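FLORNARD LANTERN PARADE TO FOLLOW NEW ROUTE ALONG THE RIVER

The Flornard Lantern Parade will go ahead this summer on a new route, the City of Flornard has confirmed. The parade will start at Abreu Square, follow River Street to the old ferry landing and finish on the landing itself, where the closing concert will be held.

The change was agreed in March after the city reviewed last year's event, which drew 2,054 people to a stretch of Main Street that was never meant to hold that many.
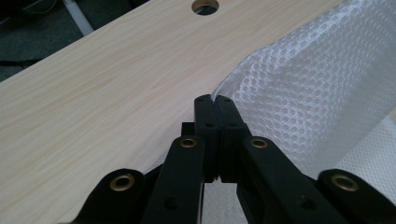
Page last changed: 6/1/19

"Main Street has served us well, but it gets tight at the corner by the post office and that is where people stop to watch," said Celeste Mota, events manager for the City of Flornard. "River Street is wider and it has a sidewalk on both sides. Families with strollers will have an easier time of it."

Street closures

River Street will be closed to traffic between Abreu Square and the ferry landing from 4 p.m. on parade day until the road has been swept. Residents of River Street and the side streets leading to it will get a letter with a permit card. Cars left inside the closed section after 4 p.m. will be moved to the city lot and there will be no charge to collect them.

Main Street will stay open to traffic for the whole evening. Businesses on Main Street had asked for this, and the city's public works department supports it.

Bus riders should note that the Abreu Square stop will not be in use during the closure. Buses will stop on Mill Road instead.

Parking and shuttle

There are 200 public parking spaces within walking distance of the new route. A further 800 will be available at the fairgrounds, with a free shuttle to Abreu Square run by Bridix, the company that operates the city's school buses. The shuttle will also make the return trip after the concert until the last passengers have been picked up.

Accessible parking will be at the ferry landing, and drivers will need to show their placard at the Mill Road entrance. A viewing area for wheelchair users will be set aside next to the stage – there is no need to book.

"We have asked for the viewing area to be on the flat part of the landing and that is where it will be," said Eimear Kavanagh, who handles accessibility for the city.

Taking part

Schools, clubs and neighborhood groups that want to walk in the parade can pick up an entry form at City Hall or the public library. There is no entry fee. Lanterns must be lit by battery, and open flames of any kind are not allowed on the route. Groups bringing a lantern that has to be carried by more than one person should say so on the form so that they can be given room in the lineup. 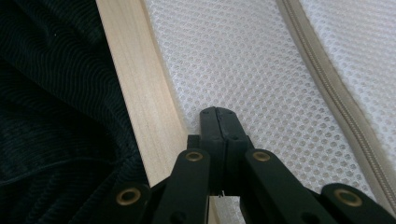 A closed black gripper in front of white mesh fabric.

Food vendors who held a permit last year do not have to apply again but must confirm their place in writing. New vendors should contact the permit desk. All vendors will be on the landing this year, and none will be placed on River Street.

Music and sponsors

The concert will be opened by the Flornard Town Band under its director, Saulius Eglītis, followed by singer Olga Bragança. The stage and sound system are being paid for by Prolix, which has sponsored the parade's music before.

In case of rain, the parade will be held the following evening with the same closures in place. The decision will be made by noon and posted on the city website and on the door of City Hall.

Media contact: Angharad Sayce, Communications Office, City of Flornard. Requests for press parking should be sent to the same office.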